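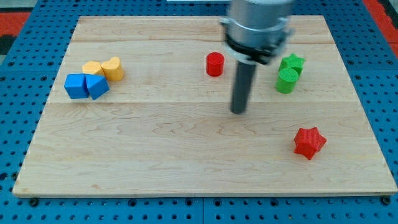 How do you get a home-built arm to push a block where you want it without smashing it into the table?
You keep the tip a fixed height above the board, you move slowly over the last stretch, and you let the software see the board before every push instead of trusting what it remembered from the one before.

Speaker notes, Flirley workshop evening
Pushing blocks with a stick: a winter's build
Miroslava Tichý

OPENING (leave the first slide up while people find chairs)

Hello, welcome, thanks for coming out. I'm Miroslava, I have the bench at the back by the compressor, and if you've been in after seven in the evening since November you've heard my arm complaining. Sorry about that. It's much quieter now, I'll get to why.

What I want to show tonight is a very small job done over and over. There's a board, there are coloured blocks on it, there's a rod on the end of an arm, and the arm pushes the blocks about. No grabbing, no lifting. Push only. I picked that because I thought it would be the easy version, and I was wrong in a way that turned out to be brilliant fun.

Ask: who here has built anything that moves under its own power? (Wait for hands. Lots last time.) Good, shout at me when I get things wrong.

WHY PUSHING

When you pick a block up, you own it. It's in your fingers, it goes where you go. When you push a block it has its own opinion. Push a cylinder a hair off centre and it slides off sideways round the tip. Push a star and the tip drops into the notch between two points, and for a moment you think you're a genius, because now it steers beautifully. Then you try to back out.

Point at the red star on its own at the bottom right of the board. That's the one I use for first tests, with plenty of bare wood to work in. Stars are forgiving if you come in at a notch and horrible if you come in at a point.

Then point to the left, the two blues and two yellows bunched together. Everybody wants to see a bunch like that pulled apart. Everybody includes me. A cluster is the hardest thing on the board, by miles: you touch one and they all shuffle, and the triangular one can end up tipped onto another face. My planner has no idea what to do with a tipped triangle. It treats it as a blue thing and hopes.

THE BOARD

Spend a bit of time here, people always ask.

It's wood, with a pale grain, sitting on blue pegboard. The pegboard was the best decision of the whole build. Everything bolts through it, so if I knock the bench I haven't lost my whole setup. Before that I had the board held down with tape and I was recalibrating every single session. Truly every one.

I sanded the wood and waxed it. One coat of wax is good. Two coats is an ice rink. I did two coats, had a lovely evening watching cylinders sail off over the side, then sanded it all back and started again. If you take one practical thing home: do a test patch.

The grain does cause trouble. Those darker swirls through the middle fooled my first colour finder, which kept announcing a yellow block in the middle of nowhere. I fixed it by asking for stronger colour before it counts as a block, and then of course it started missing the yellow ones in poor light. So now there's a lamp that stays put and a bit of tape on the floor where the lamp stand goes. Please don't move the lamp. (Look at the back row.)

THE BLOCKS

All printed. Stars, cylinders, a heart, a few others. Four colours: red, blue, green, yellow. The yellow came out more orange than it looked on the spool and I've decided I like it.

You can feel the print lines with a fingernail and I've left them alone. I tried sanding one block smooth and the rod skidded along it. The rough sides give the tip something to lean on.

Size: I printed the first set too tall and they toppled. If you push above the middle, a tall block goes over. Squat blocks, low tip, job done. The heart is the exception, it stands taller than I'd like and it's staying because my niece asked for it.

Pass the spare blocks round at this point. Ask for them back!

THE ARM

Right, the arm. I bought it second-hand from Larport, who were clearing out a teaching room, and it came with a cable that didn't fit and a manual for a different arm. Two weekends went on the cable. The joints themselves are in great shape and I'm very fond of it.

On the end there's a black collar, and under the collar a dark grey rod, pointing straight down. That's the whole tool. People expect something cleverer. I tried something cleverer: I made a little paddle, then a fork with two prongs. The paddle was wonderful going forwards and useless in every other direction, and the arm had to keep turning its wrist round to face the right way. With a round rod there's no right way. Any side pushes. I lost a third of my code the day I went back to it, and deleting that much code is a very good feeling.

The clamp collar came from Kollár, the bearing place behind the station. They cut the bore to fit the rod while I waited. Tighten it evenly, a little on each side, or the rod leans, and a lean you can't see by eye is plenty to spoil your aim down at the tip.

THE NOISE (tell this one slowly, it's the best bit)

So all through the early weeks there was a chatter whenever the arm came down towards the board. Horrible sound. I greased things. I tightened things. I blamed the gearboxes and wrote a rather rude message to Larport, which I've since apologised for.

It was my own height control. I was asking it to hold the tip at an exact height and correcting the tiniest error, up, down, up, down, very fast. The arm was doing precisely what I'd told it. I gave it 2 millimetres of slack before it bothers to correct and the noise stopped that same minute. I stood there in the quiet feeling quite silly and very happy.

Which is why I'd say, when a machine is making an awful noise, read back what you've asked it to do before you pick up a spanner.

HOW A PUSH GOES

Keep this short, draw it on the whiteboard.

It looks at the board. It picks a block and a place for the block to go. It draws a line from the place back through the block, and out the far side, and that's where the tip needs to start. It comes down behind the block, pushes a short way, stops, lifts, looks again. Then the next push.

Short pushes matter. I started with one long shove per block, because it looked impressive. By the end of a long shove the block has slid round the tip and you're pushing air. Short pushes look fussy and they get there.

Before it comes down it has to check that the starting spot is free. The two greens up on the right, the star with the cylinder tucked in front of it, are a fair example: to push that star down the board you'd want to be behind it, and to push the cylinder back up the board you'd be pushing the star as well. So it has to pick a different side, or shift one out of the way first. My version is not bright about this. It tries the directions in turn and takes the first free one. Skonadetti, the planning library I'm using, can do better and I haven't learned how yet. If anyone has, come and find me at the tea urn, please!

NUMBERS

Read them off the card, don't try to remember.

I logged a run in March. 200 attempts, each one a single block to a single spot. Every failed attempt went in the notebook with a few words next to it. Mostly "slid off", then "hit neighbour", and one that just says "elbow", which was mine.

The log file shows 487 separate pushes for that run, so some blocks went home on the first nudge and others needed a good deal of fuss. The cylinders were the fussy ones. A cylinder with the tip slightly to one side wants to be somewhere else.

THINGS I'D DO DIFFERENTLY

Bolt everything down on day one.
Make the emergency stop bigger and put it where my left hand is. I'm right-handed, and my right hand is always holding a block.
Write down every change, even the small ones. I have a fortnight in January where it worked better than it does now and I can't tell you why.
Put a low edge round the board. I still haven't. I'm on my knees under that bench every evening.

WHAT'S NEXT

Sorting by colour, each to its own corner. I've had it working with the reds only, and I made a noise loud enough that someone came over from the laser cutter to check on me. After that, spoken instructions: "put the star next to the heart", that sort of thing. I don't know how to do this yet. I'm looking forward to finding out.

QUESTIONS

Likely ones:
What did it cost? Less than my bicycle, more than I told my sister.
Could a smaller arm do it? I think so. There's no lifting, so it needs reach and steadiness more than strength.
Can children have a go? Yes, choosing where the block goes, with me on the stop button.
Can I have the files? Block shapes and the collar drawing are in the shared folder, under Flirley, then arm. The code is there too, comments and swearing included.

If there's time, run the live one. Check the lamp first.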